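The Arm That Needs a Morning Person

At twenty to seven on a Wednesday, Hanna Kaczorowski is lying on her side under a table in Bulcombe, holding a flashlight in her teeth and feeling for a screw. The robot above her is supposed to save labor. So far today it has used up forty minutes of hers.

I had come to Iltivbridge, a small test kitchen and robotics shop in a former print works, because its owner had told a trade breakfast that the company's arm "runs itself." The arm is part of a project called Nandska, which aims to teach a machine to put away groceries and work small kitchen appliances. I have heard the phrase "runs itself" in a bottling plant, a bakery and a laundry, and each time I have asked to meet whoever comes in early. The answer in Bulcombe was Kaczorowski.

Her routine is taped inside a cupboard door. Check the table bolts. Check the joint covers for heat. Open and close the fingers ten times with nothing between them and listen. Then comes the cable, which gets more of her attention than everything else put together.

"The arm is fine," she said, once she was upright. "Arms are good now. It's what hangs off the arm."

What hangs off it is the lead for the gripper, and it has to be long enough for the wrist to turn but short enough to stay out of the way. Those two demands don't meet anywhere comfortable. Too tight, and the plug takes the strain every time the wrist rolls over. Too loose, and the slack swings across the table and brushes whatever has been set out for the day's work.

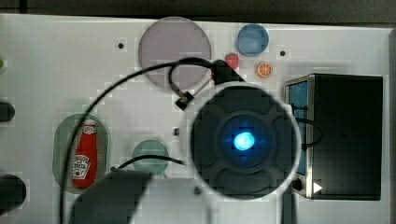
The Nandska table in Bulcombe, with the gripper's cable looping over the work surface.

Kaczorowski keeps a log of every stop, in pencil, and let me read it. Since the gripper was last swapped, the arm has made 2,739 pick attempts. On 556 of them a person had to step in. That is one in five, and the word "autonomous" appears on the company's front page above a video in which no person steps in at all.

Her notes on those stops are plain. "Cable on bottle." "Cable on bottle again." "Lost zero after bump." "Connector loose, reseated." Some are real failures of the software, where the fingers closed on air beside a thing any toddler could pick up. A great many are housekeeping.

The engineer who wrote most of the control code, Leokadia Olszewski, doesn't dispute the log. She does dispute what I make of it. Her family firm, also called Olszewski, built packaging lines for years before she left for robotics, and she says those lines had worse first months than this.

"You're counting the stops," she told me. "I'm counting how many kinds of stop there are. That number is going down."

Maybe so. I asked to see the number and she said she'd have to put it together.

The flat colored circles on the table are her idea. Each one gives the arm a place to aim for, so that a miss can be measured with a ruler instead of argued over. I liked them better than anything else in the building. They are cheap and they don't flatter anybody. When the arm comes back from a repair, Kaczorowski sends it to each circle in turn, and if it lands off center she starts again with the mounting screws. On the morning I visited she started again twice.

The maker's manual calls for a full service every 3,000 cycles. She does hers at 2,000, after finding a cracked strain relief well short of the official mark. Nobody has put those extra hours into the cost sheet I was shown, where upkeep for the cell is a single line, smaller than the one for coffee.

By nine the screw was found, the plug was reseated, and the lead had been rerouted with a slightly wider loop. Olszewski started the day's program from her desk. The arm made eleven clean picks in a row, and she looked over at me after each of the last three.

On the twelfth it stopped. Kaczorowski put down her toast, walked to the table, moved the cable over with one finger and pressed resume. Then she went to the cupboard and got her pencil.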